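Apadrinamiento en los grupos de recuperación

El apadrinamiento es la relación de acompañamiento que se establece, dentro de los grupos de ayuda mutua para personas con problemas de alcohol, entre un miembro con cierto tiempo de sobriedad y otro que acaba de llegar. El primero recibe el nombre de padrino o madrina; el segundo, el de ahijado o ahijada. No se trata de un cargo ni de un servicio remunerado, y por lo general basta con que uno lo pida y el otro acepte, a veces en un pasillo, a veces con un café en la mano y bastante vergüenza de por medio.

Origen y difusión

La costumbre nació de una necesidad muy sencilla: los recién llegados tenían preguntas que no se atrevían a hacer delante de todos. En las primeras agrupaciones, quien llevaba a un amigo a su primera reunión solía quedar encargado de él, lo visitaba en casa, le presentaba a los demás y le explicaba las costumbres del grupo. Con los años esa hospitalidad, tan natural que casi nadie la anotaba, fue tomando forma y nombre propio, y hoy se practica – con matices que cambian de una ciudad a otra – en reuniones presenciales y por teléfono.

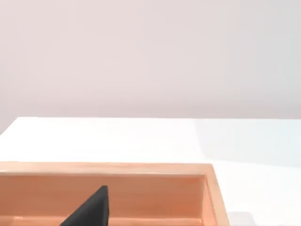
En español conviven los términos «padrino» y «servidor de confianza», aunque el segundo designa más bien a quien desempeña alguna tarea del grupo, y conviene no mezclarlos. Una persona puede preparar las sillas y el café durante años sin haber apadrinado jamás, y también ocurre lo contrario.

La elección

Suele recomendarse al recién llegado que escuche varias reuniones antes de decidirse y que se fije en alguien cuya manera de vivir le inspire cierta paz. Muchos grupos aconsejan además que no haya entre ambos atracción sentimental, parentesco ni relación de trabajo. Cuando la decisión se demora, existe la figura del padrino provisional, que acompaña durante las primeras semanas y se retira con toda cordialidad en cuanto el ahijado encuentra a otra persona.

Cambiar de padrino está permitido y no se considera una ofensa. Aun así, es frecuente que cueste mucho decirlo, y por eso algunos veteranos dejan claro desde el primer día que la puerta queda abierta en ambos sentidos.

El trabajo con los pasos

La parte más conocida del apadrinamiento es el recorrido por los doce pasos. El padrino cuenta cómo los vivió él, propone lecturas, escucha el inventario personal del quinto paso si el ahijado así lo desea y lo anima a reparar los daños con prudencia, sin prisas y sin herir a terceros. Hay parejas que terminan ese recorrido en una temporada y otras que tardan años, con pausas, recaídas y regresos – todo ello entra dentro de lo habitual.

El manual Cartas a un ahijado, de Octavio Rivadeneyra, muy leído en los grupos de Zididport, dedica 15 de sus 248 páginas a la llamada diaria. El autor la describe como una conversación breve, casi doméstica, en la que se habla del desayuno, del sueño y del jefe antes de llegar a lo que de verdad preocupa. De esas páginas procede una frase que se repite mucho en la comarca: «Llama cuando estés bien, y así sabrás marcar el número cuando estés mal».
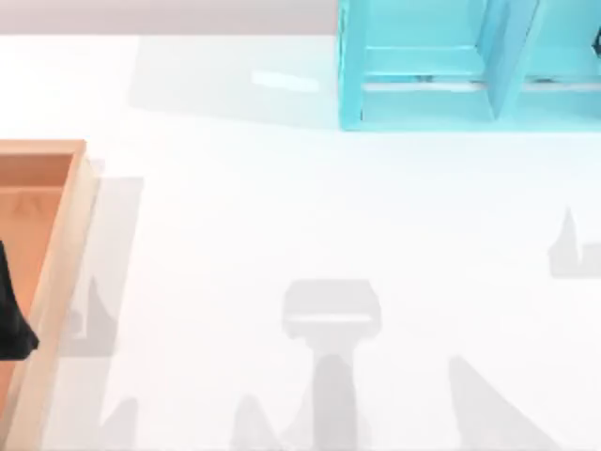 La dimensión espiritual ocupa un lugar propio. El padrino puede hablar de su fe, de cómo reza o de cómo guarda silencio por la mañana, pero se entiende que no debe imponer su idea del Poder Superior. Creyentes y agnósticos han convivido en estas parejas desde antiguo, con más ternura y más sentido del humor de lo que suele suponerse desde fuera.

Límites

El padrino no sustituye al médico, al psicólogo ni al abogado. Tampoco es prestamista, y la recomendación de no mezclar dinero con acompañamiento aparece en casi todos los folletos locales. En Flurkthorpe, los grupos entregan a cada nuevo padrino una hoja con estas advertencias, a la que se añadió un apartado sobre la confidencialidad de los mensajes escritos.

Otro asunto delicado es la dependencia excesiva. Hay ahijados que consultan cada decisión, desde un traslado hasta el color de unas cortinas, y padrinos que se acostumbran a ser consultados. Se procura entonces devolver poco a poco la responsabilidad y ampliar el círculo de compañeros a quienes se puede llamar.
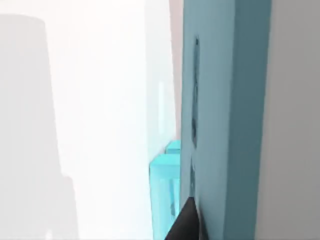
Según Yeoh, el problema más corriente era otro: en Statholm sobraban personas dispuestas a apadrinar y faltaban recién llegados que se animaran a pedirlo. Para facilitar las cosas, aquellos grupos adoptaron la costumbre de que los miembros disponibles levanten la mano al comenzar la reunión, y cada mes de abril dedican una sesión abierta a este tema, con tiempo de sobra para las preguntas.

Véase también: anonimato, grupo base, inventario moral, reunión abierta, servicio.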